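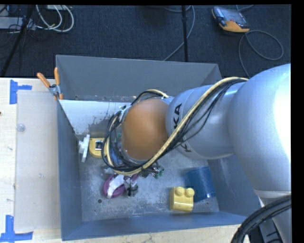 Clarnus 12: review of the report layout tool

Reviewed by Elīna Grīnberga, Document Services, Festthorpe
November 29, 2023

Scope of this review

Clarnus is a desktop program for laying out long reports with tables, charts and numbered sections. The Document Services unit was asked to assess version 12 as a possible replacement for Skov, which the departments at Festthorpe have used for their annual and quarterly reports. The review covers page templates, table handling, cross-references and export. Collaborative editing was not tested, as the unit holds only single-user licences.

Installation and licensing

Installation took 11 minutes on a standard office machine and required administrator rights. The licence key must be entered separately for the main program and for the chart module, and the second prompt appears only when a chart is first inserted. The pack under consideration covers 25 named users at an annual price of 3,375 euros. Licences may be moved from one user to another once in each licence year.

Page templates

Templates are held in a single library file, which may be kept on a shared drive. Margins, running headers and page numbering are set for each section, and a section may inherit these settings from the one before it. Inheritance is switched on by default. Users who change the header of an early section should check the later ones before printing, as no warning is given.

Left and right pages can be given different headers. Landscape pages within a portrait section are supported, although the page number remains on the short edge and has to be moved by hand.

Tables

Table handling is the strongest part of the program. Column widths can be fixed, shared equally or fitted to the contents, and decimal figures line up correctly even where some cells contain notes. Header rows repeat on each new page. A table linked to a spreadsheet is refreshed when the document is opened, or on request from the Data menu.

Merged cells are less satisfactory. Where a merged cell crosses a page break, its text is printed on the first page only and the remainder is left blank. The same fault was recorded in our January assessment of version 11 and has not been corrected.

Cross-references

References to figures, tables and headings are updated automatically. In a test document of more than 12 chapters, all references remained correct after two chapters had changed places. References to numbered paragraphs must be refreshed manually. Signe Hauksdóttir, who prepares the finance reports, found the reference panel slow to open in long documents and preferred to type the reference code directly into the text.

Export

Files exported for print were accepted by Retton, our printing contractor, without alteration. Bookmarks follow the heading structure. Export to web pages keeps headings and lists but drops footnotes from table cells, and departments that publish online will need to place such notes beneath the table.

Existing Skov files can be opened directly. Text and styles were carried over accurately. Captions arrived as ordinary paragraphs and had to be reassigned to the caption style one at a time.

Help and documentation

The printed manual is clear and well indexed. The built-in help still refers in several places to menu names used in the previous version, notably in the pages on numbering.

Assessment

Clarnus 12 is suitable for departments whose reports consist mainly of text and regular tables. It is recommended for the finance and planning reports from the next reporting cycle. Departments that depend on merged cells across several pages should remain with Skov for the present. Requests for a trial licence should be sent to Document Services, with the name of the user and the title of the report concerned.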